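在 Billholm 听了一晚上女声合唱，回来嗓子哑了

先声明，哑的是我自己的嗓子，台上的人一个比一个好。我是坐在下面跟着哼哼，哼到后面忘形了，被前排一位阿姨回头看了两次。对不起阿姨！

事情要从十月说起。朋友 Kenji Mercado 在一个叫 Raster 的小合唱团里帮忙做编曲，他发消息问我要不要来听他们的冬季场，地点在 Varnside 的老谷物交易所，就是河边那栋屋顶漏过雨、后来改成演出厅的楼。我当时心想合唱嘛，大概就是一排人穿黑衣服站着，唱三首圣诞歌，再唱一首大家都听过的电影插曲。票也不贵，我就说好啊好啊，然后转头忘得一干二净。

到了十二月他又来问，我才手忙脚乱去订，只剩二楼侧面的位子。439号座，扶手有点松，前面还有半根柱子。我坐下来的时候挺郁闷的，觉得自己要对着柱子听两个小时。后来发现侧面能看到钢琴师的手，反而赚了（柱子我就当它是柱子吧）。

厅里一共752个座位，几乎坐满。我住到 Billholm 这几年，第一次见到这么多人在冬天晚上为了听唱歌出门，外面风大得伞都撑不住。开场前广播说了两遍请把手机调静音，结果第一首歌唱到最轻的地方，楼下还是响了，而且铃声是鸭子叫。指挥没停，女中音那边有个姑娘嘴角抽了一下，硬是把长音拖完了，我在楼上差点替她鼓掌。

上半场比较规矩，几首民谣，一首拉丁文的，中间有一首叫《Montoya》的新作品，是 Kenji 编的。我得承认我有偏心，可是那首真的好听！开头只有低声部，像有人在隔壁房间说话，你听不清内容，但知道说的是要紧事。然后高声部一层一层加进来，加得很慢，慢到我开始着急，心想怎么还不来，怎么还不来，来的时候我后背都麻了。唱完全场静了好一会儿才有人拍手。

中场休息我去排队买热苹果汁，队伍从吧台一直拐到楼梯口，排到我的时候铃已经响了，只好端着杯子一路小跑，洒了半杯在围巾上。碰到 Kenji 在后台门口啃三明治，我问他紧不紧张，他说编曲的人最没用，谱子交出去以后就只能干坐着，连错音都帮不上忙。
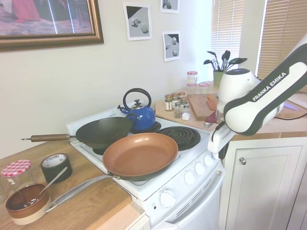 听这种演出需要懂乐理吗？

我几乎不识谱，五线谱要从下往上一根一根数，照样听得很过瘾。真要准备的话，拿到节目单先把歌词译文看一遍就够了，尤其是外语曲目，知道它在讲离别还是讲收割，听的时候心里会有个方向。别的都可以回家再查。

下半场的画风就完全不一样了。合唱团换了站位，不再一排一排，散开站成半圆，有几个人干脆坐在台阶上。独唱的部分基本都在这半场，每个人的声音条件差得很远，有一位声音沙沙的，唱布鲁斯，第一句出来我旁边的大叔就“嚯”了一声。还有一位唱得特别干净，几乎没有颤音，伴奏只有一把吉他，唱的是一首写洗衣店的歌，我到现在还在脑子里循环那句副歌，可惜只记得调不记得词，洗碗的时候哼了一路的“啦啦啦”。

客座的男中音是 Tobias Kincaid，全场唯一的男声，只唱了两首。老实讲第一首我没太听进去，他的声音很厚，放在那么多女声中间有点像搬了个衣柜进来。第二首就好多了，他往后退了几步，音量收下来，给和声垫底，一下子整个厅都暖了。不知道是排练时就这样设计的，还是他临场调的，下次见到 Kenji 我要问一问。

也不是没有可挑剔的。麦克风在下半场啸叫过一次，声音很尖；灯光师对紫色有一种我不能理解的热爱，连唱摇篮曲都是紫的；还有报幕词太长了，每首歌前面都要讲一段创作背景，讲到后来我只想请她们赶紧唱。节目单上的字也小，二楼又暗，我把它举到鼻子前面才看清曲名。

安可是大家一起唱的那种，指挥转过身来教观众两句旋律，左边唱一句右边唱一句。我们二楼侧面属于左边还是右边谁也没搞清楚，于是两句都唱了，我的嗓子就是这么哑的。散场时楼梯上还有人在唱，衣帽间的小哥一边递大衣一边跟着打拍子，气氛好得不得了。

末班电车我差一点没赶上，到家都快半夜了，兴奋得睡不着，翻出以前下载的几张合唱专辑听到很晚。隔了一天再听，感觉和现场还是差一大截，现场能听见换气，能听见翻谱子的声音，这些录音里都修掉了，修得太干净我反而觉得少了点什么。

Kenji 说他们春天还有一场，曲目没定，可能会去 Varnside 另一头的小教堂唱，那边座位少，不用话筒。我已经跟他讲好了，这次开票第一天就提醒我，再忘记就罚我请他吃面。有住在附近想一起去的，在评论里喊我一声，我顺便把票一块儿订了。那首写洗衣店的歌要是有人知道叫什么名字，也麻烦告诉我，节目单被苹果汁泡过，刚好糊掉了那一行。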